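Rooms and tables at Borkholm

The ground floor at Borkholm reopened in May after the decorating, and this page of the gallery covers the front room. It is the one most people book, for talks, small shows and open days. The room next door, Pilance, has its own page, and so does Drisum upstairs.

The front room seats 15 with the tables in and a few more without them. The walls were painted white as part of the work. The wooden floor stayed as it was, apart from a clean and a fresh coat of oil. If you move furniture, please lift it.

The tables came from Powell, the old office across the yard, when it was cleared. We were offered 12 and kept the ones in best condition. They are light enough for two people to carry. Tablecloths are in the cupboard by the kitchen, but most groups leave the tops bare.

Signs are kept in the same cupboard. The frames are reused, so please take your own sheet out when you finish and leave the frame behind. Paper for new sheets is in the drawer underneath. Put a sign where people will meet it as they come in, and keep the lettering large.

Flowers are up to each group. Small bunches work best, as tall ones get knocked over when people reach across for leaflets. There are jars under the sink. Water goes in at the sink and not at the table, to save the floor.

Idris Gittins keeps the bookings and puts the pictures on this page. The room is open for viewing until 2 in the afternoon. To borrow prints from the gallery, quote page 193 in the bookings folder.
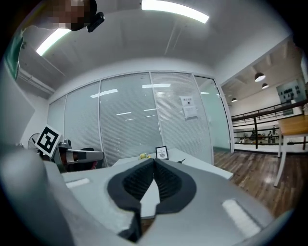
FRONT ROOM / Tables and signs

White table near the glass wall, with the wooden floor beyond its right corner. The small sign has a black frame and a white face, with one line of dark lettering and a round grey graphic under it. The flowers to the left of it are yellow, with a bit of green and white among them.

Groups wanting the same layout can ask for it when they book.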